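利姆萨库尔公寓（Limsakul）住户例会纪要
九月例会，晚七点开始，地点：一楼活动室
主持：Dougal Imrie
记录：Ross Hepburn（上次会议缺席，因此当选）

一、上次纪要
通过。三单元有住户要求把“激烈讨论”改为“交换意见”，同意更改。另有一位要求把自己的发言整段删去，未获同意，理由是那段话当时全楼都听见了。

二、洗衣房排班
新排班表贴出之后，效果是大家终于知道自己违反的是哪一条。主要意见有：
晚上九点以后仍有人开甩干，二楼住户表示床头柜会自己走路。决定九点后只许洗，不许甩。有人问洗完不甩怎么办，主持人建议八点洗。
衣物洗完后不取的，后来者可以代为取出，放在台面上，不得放在地上，也不得放在别人的衣物上。关于“代为取出”之前应等待多久，提出的方案从两分钟到一小时不等，最后定为12分钟。没有人满意，因此全票通过。
晾衣绳共四根，其中一根长期挂着同一条床单。无人认领。下次会议前仍无人认领的，改作活动室桌布。

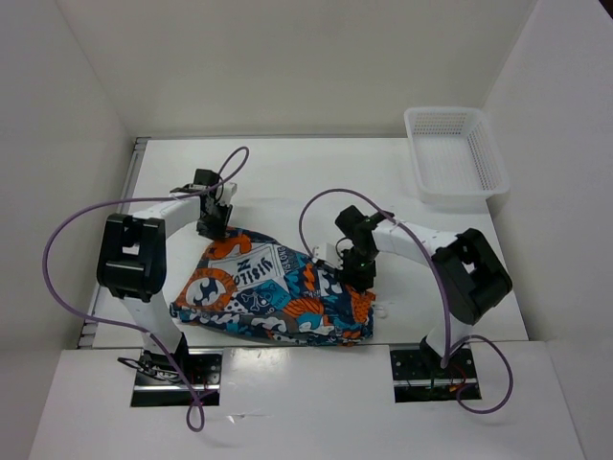

三楼住户提出，叠衣服应当回家叠，不要占着公用台面一件一件地抚平。五楼住户回应说，有些人的衣服就是从来不抚平，大家也都看得出来。主持人请双方回到议题。双方认为这就是议题。
决定：高峰时段（晚六点至八点）台面只作周转，其余时间随意，叠成什么样也随意。

三、洗衣机更换
现有的Fuvel洗衣机仍能工作，但进入漂洗程序后会停下来思考。维修师傅来看过，结论是“还能用”，与上次、上上次相同。
收到两份报价。Jisov的便宜，但送货只送到大门口，余下的台阶由买方自行想办法。Flinitz的贵一些，包安装，包拖走旧机，说明书也有中文。会上对Jisov的支持相当踊跃，直到主持人询问谁愿意抬。
决定：向Flinitz索取正式合同，由Dougal Imrie跟进。旧机是否留作备用，意见不一，暂不处理，也就是说它会一直留在那里。

四、单只袜子
失物盒已满。提议举办一次配对活动，有人愿意带茶点，于是列入计划。过了年底仍未配上的，剪作抹布。一位住户认为剪之前应当公示，记录在案。

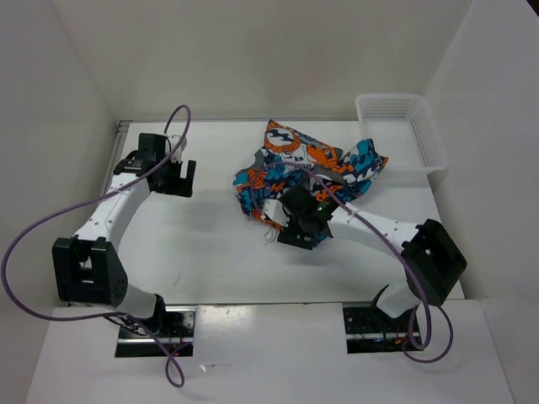
活动海报由六楼的两个孩子画，条件是不许大人改。大人们答应得很快，记录人对此持保留态度。茶点费用从公共账上出，上限另议。

五、走廊照明
四楼感应灯过于灵敏，猫经过也亮；一楼的过于迟钝，人要挥手。有人建议把两只灯对调，会场安静了片刻，随后一致认为这是今晚最好的主意。由Ross Hepburn联系电工。记录人声明自己并未报名，声明未被采纳。

六、其他事项
楼顶花盆：请主人在刮大风之前搬下来。上次那盆薄荷落在二楼雨棚上，现已生根，长势比原来好，二楼住户不打算归还。
门口快递：堆放不得高过信箱。有人问信箱有多高，散会后去量。
自行车：再次提醒，消防通道不是车棚。骑车的几位均表示赞同，并表示说的是别人。

待办
Dougal Imrie：Flinitz合同；重贴洗衣房排班表，字放大。
Ross Hepburn：电工；床单认领告示。
五楼与三楼：自行和解，不必向会议汇报。

晚九点过后散会，楼上有人正在甩干。

下次会议时间另行通知，地点仍为活动室，请自带椅子。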